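Filed under: Workshop & Home Tips > Laundry > Robot Builds

We use cookies to remember your settings. By carrying on you agree to this. Accept / Manage

Folding tips for anyone building a hand-held gripper, quick notes before I forget them. Ours is the Morkov, second version, built in the shared workshop with Casimiro and Sharon. You squeeze, it pinches, later an arm learns from what you did. Joggers first. Then T-shirts. Fitted sheets never.

Start on a bed if you can. Benches are too hard, the finger tips skid and you end up pressing down to get hold of anything. A blanket gives a bit. Smooth it flat with your hand first, or you'll pinch blanket and trousers together.

Legs one on top of the other, then fold up towards the waist. Elastic waistband goes last and stays at the outside, because it springs back if you bury it. Go in low with the fingers, nearly flat, and close slowly. Thick knit needs a wider bite than you think.
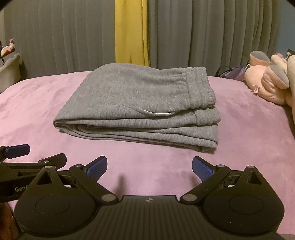
Pads matter more than the motor side of things. We tried bare plastic, then bits of rubber glove, then proper textured pads. Textured wins. Wipe them every 40 folds or so the fluff builds up, damp cloth, no spray. Sharon uses a old toothbrush, works just as well.

Linkage pins: check before each session. Finger tight then a touch more. Overdo it and one finger lags behind the other, and every grab comes out squint. Drop of light oil, wipe off the extra or it ends up on the washing. Ask me how many pillowcases.

Clips. Keep them short, one garment each. Bin the bad ones the same evening while you still remeber which they were. We had 347 at the end of August and kept 300, which felt harsh but the arm stopped dragging cuffs after that.

Curtains open or shut, pick one and stick with it. Changing light halfway through cost us a whole afternoon.

Wrists go before patience does. 14 folds, then tea.

Still to sort: hoodies. Hood flops back every time. Casimiro wants to tuck it in first, I want to fold it down flat over the front. Will try both.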